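I promised in December to write something about the change at my work, and then I didn't write it, because every time I sat down my opinion was a different one than the day before. Now my opinion has been the same for over 3 weeks, so I think it is safe.

For those who are new on this blog: I work at Macaraeg, in the Fernness office. We prepare household robots for tidying work. My customers always imagine a big hall with machines walking in it, but most of our work is done in simulation, on a screen. A virtual room, a virtual table, some objects, an arm. The arm tries to pick things up and put them where they belong, and a person looks at what it did and says if it was good.

That person was me, and five colleagues. Our job title was "episode reviewer". An episode is one try of the arm, from start to finish. We watched it, marked the moment of the grasp, marked the moment of the release, and chose a reason from a list if it failed. Dropped. Pushed another object. Wrong object. Arm did not move. On a normal day I did 106 of them, and this was a little above the average in our team. I am not a fast person, but I don't take many breaks.

Since the summer, the reviewing is done by a program. It is called Dulilow, and it came from the people in our Zimgate office. It reads the positions directly from the simulation, so it doesn't need to look at anything. It knows where the cup is because the simulation tells it. It can go through 600 episodes before I have hung up my coat, and it doesn't get tired eyes at four in the afternoon.

When this was announced, we all sat very quietly in the meeting room. It is a strange feeling. We were helping to build robots which will do other people's housework, and some of us had said at parties, quite easily, that people will always find other things to do. I said it too. Then it was our turn and the sentence sounded different.

Our team leader, Berhanu Habte, was fair with us. He told us at once how many places would stay, which was four from six. Two colleagues chose to leave with a payment. One of them wanted to go back to school anyway. The other did not want to go, I think, but he was the newest and he felt that it was expected from him. I still feel bad about this. I have written to him twice and he answered politely.

For the four who stayed, the work is now another work. Dulilow sorts the episodes in three piles: success, failure, and unsure. We only get the unsure ones, and a small number from the other two piles as a check. This sounds like less work and in the number of episodes it is much less. But I go home more tired than before.

I was thinking a long time about why. In the old work, most episodes were easy. The arm went down, the apple came up, finished. My hands did it alone and my head could rest, or think about dinner. Between the easy ones came a hard one, and then I woke up a little. Now the easy ones are gone. Every single one is a hard one. The bowl is in the right place but it is leaning on something. The object was moved, but maybe it was moved by the elbow of the arm. Is it a success if the result is correct and the way was ugly? The old list had no answer for this, and now I have to write a sentence of explanation every time, in English, which is my third language. My colleagues write theirs in half of the time.

Berhanu noticed that the numbers per person were going down and that the upper office was asking about it. He did something I respect very much. He sat with each of us for a full morning and did the unsure pile himself, with the same form. After that he changed the target, and the target is now not per day but per week, and nobody has spoken about it again.

The other big change is that we build the rooms. Before, the scenes came from Zimgate ready to use, and we only saw them as reviewers. Now each of us makes test rooms, because we are the ones who know which situations are confusing for the arm. I did not expect to like this part, and I like it the most.

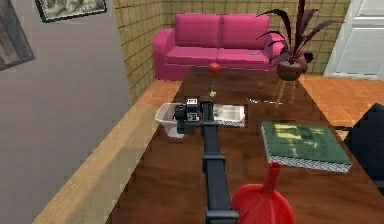
You choose the furniture first, and then the objects, and then you run the arm and look at what you have caused. My first rooms were too clean. Every object had a lot of free space around it, like in a shop window, and Dulilow put everything in the success pile or the failure pile without any doubt. My colleague looked at one and asked me if I had ever seen a real table. After this I started to look at my own table at home before I tidied it, and my husband asked why I was drawing the breakfast.

I also learned which things are unfair. You can make a room so difficult that no arm can do anything, and it is easy, and it teaches nothing. A good room is one where I myself must think for a second what I would pick up first. I keep a notebook of such places: my mother's kitchen, the waiting room at the dentist, the desk of my daughter (that one is maybe also unfair).

There are things I would ask from any company which is going to do the same as ours. Please tell the people early, with the real number, as Berhanu did. Please don't say that the boring part will be taken away, as if this is a gift, before you have asked which part is boring and what the people are doing in their heads during it. And please count the hard cases in another way than the easy ones. A person who does only exceptions all day needs more pauses, even if the screen shows that she did little.

I would also ask to have the learning time in working hours. We were given two weeks for the room editor and it was not enough for me. I did the rest in the evenings, at the kitchen table, and I didn't tell it to anybody because I was afraid that it would look slow. Later I heard that all four of us did the same. If one of us had said it in the first week, we would probably have received the time. So this is partly our fault, but only partly. When two people have just left, the others don't put up their hand.

Am I afraid that the room building will also be automated? Yes, of course. Zimgate is already working on something which fills a table by itself. I have seen the first results and I found them too tidy, but mine were also too tidy at the beginning. Berhanu says that someone will have to check those rooms, and I said that then we are again at reviewing, and he laughed, but he did not say no.

My evening course in the editor's scripting language starts next month. This time it is in working hours, at least the first half of it – I asked for it in writing. If some of you have done a similar change at your work, in an office or a warehouse or anywhere, please write in the comments how long it took before you felt normal again. I read all of them, even when I answer late.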